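Stekell Perforated Display Panel, White, Tall
Product page
July 2019
By the Skarnillow product desk

Print this page | E-mail this page

The Stekell tall panel is a single-sided perforated board for shop walls, stock rooms and workshops. It is sold as a bare panel with fixings. Hooks, shelves and ticket holders are ordered separately from the Drikell range.

The panel is pressed from sheet steel and powder coated in matt white. All four edges are folded back to form a return, which stiffens the board and hides the cut edge. The return also holds the face of the panel clear of the wall, so that the tail of each hook has room to turn behind the board. No battens are needed on a flat wall.

Dimensions and load

Height: 1250 mm
Depth of return: 30 mm
Maximum spread load: 60 kg
Fixing points: 4, one at each corner
Finish: matt white powder coat
Use: indoor only

The load figure applies to a panel fixed to solid masonry with the screws and plugs supplied. On plasterboard, use fixings rated for hollow walls and follow the limit given by the maker of the fixing, where this is lower. The load must be spread across the face. Heavy items should hang low on the panel and close to the side returns, where the board is stiffest.

Hooks

Drikell single hooks have a cranked tail. Tilt the hook upwards, pass the tail through the upper hole, then lower it until the foot seats in the hole beneath. A hook that rocks from side to side has not seated and should be taken out and refitted. Hooks from older Stekell boards will enter the holes but do not lock, and should not be mixed with the current type.

Single hooks suit carded goods, hand tools and coiled leads. Double hooks are better for wide packs that would otherwise swing. For loose cable, flex and hose, choose a hook with an upturned end. Hang the cable by a bend wide enough to avoid kinking the core, and do not pull it down hard against the hook. Lengths with a moulded plug should be hung so that the plug rests below the bend and does not bear on the hook.

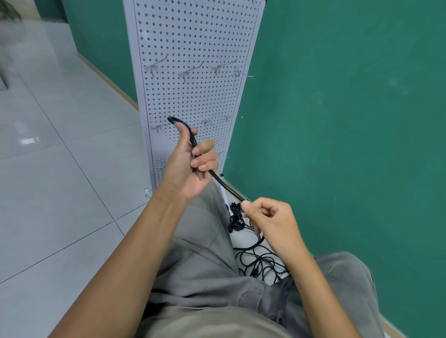
Black cable looped over a metal peg hook on a white panel.

Fitting

Check the wall for pipes and wiring before drilling. Hold the panel in place, level the top edge and mark the two upper holes. Drill, plug and fit the upper screws, leaving them slightly proud. Hang the panel, check it with a level on one side return, then mark and drill the lower pair. Tighten all screws by hand. A power driver will dish the metal round the hole and crack the coating.

Panels may be joined side by side. The hole spacing carries across the join, so a shelf on two brackets can span a pair of boards. Leave no gap between the returns. Joining clips are supplied with every panel and press on from behind, so they must be fitted before the second board is screwed down.

Where a panel stands on the floor, order the La foot set. The feet raise the lower edge for cleaning and have a screw adjuster for uneven floors. A panel on feet must still be fixed to the wall at the top. The foot set does not raise the load limit.

Care

Wipe with a damp cloth and mild soap. Do not use scouring pads or solvent cleaners. Small chips can be touched up with the white paint listed under spares. Bare metal left in a damp room will rust at the edge of the holes first.

Changes to this product

The corner holes were enlarged in January to take a heavier screw. Earlier panels can be drilled out to match, but the coating must be made good afterwards. Hook spacing and outside dimensions have not changed.

Ordering

Panels are packed singly, face inwards, with card corners. Check the corners before signing for delivery. Bent returns cannot be straightened without damage to the coating and should be reported before the panel is fitted.

Print this page | E-mail this page

Related items
Drikell single hook, cranked tail
Drikell double hook
Drikell hook with upturned end
Drikell shelf bracket, pair
La foot set
Stekell joining clips, spare pack
Stekell touch-up paint, matt white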